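I run the craft and nature corner at Florberg, our little summer day camp, and the question I get most from new leaders is how to do a seed hunt without losing half the group to boredom by ten in the morning. So, my method, such as it is!

## Before they arrive

Mark out a patch of woodland edge with string. Mine is 17 paces long (my paces, and I'm short). Walk it yourself first and look for nettles, wasps and anything thorny at face height.

Then sort your tools into pairs, one set for every two children.

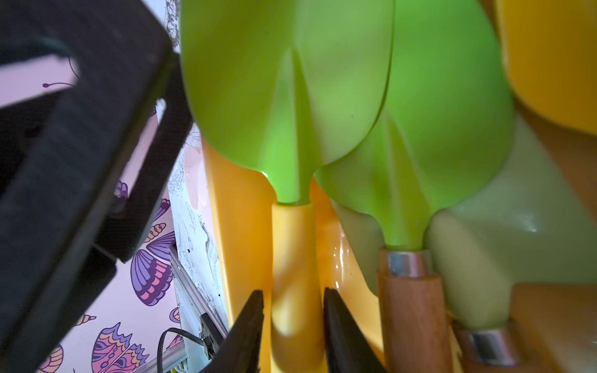
*Green scoops, one with a yellow handle and one with a wooden one.*

## Running the hunt

1. Sit everyone down and pass round three seeds: an acorn, a sycamore key and something fluffy.
2. Give each pair a paper bag and a pencil. Names on the bags now, please, or you'll be refereeing later.
3. Send them off for twenty minutes. Dig no deeper than a hand, and whatever gets lifted goes back.
4. Blow the whistle twice to call them in.

Emília Kollár, who taught me this, adds a silent minute halfway through. I was doubtful, but my lot love it and hear all sorts (mostly each other giggling).

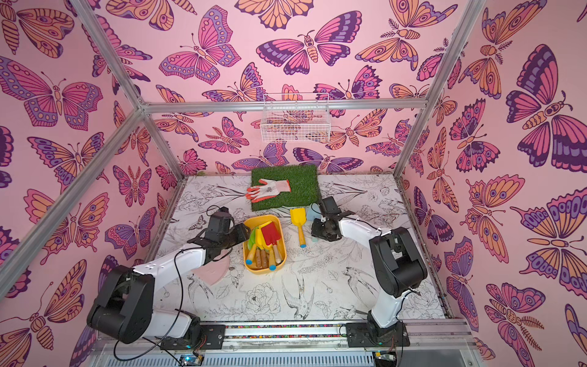

*Children's gardening things, with butterflies and moths on the wallpaper.*

## Afterwards

Tip the bags out on a sheet and let the children make their own groups. Spiky, flat, "looks like a nose", anything goes. Save the acorns in damp compost if you want a September planting session, and wash hands before snacks.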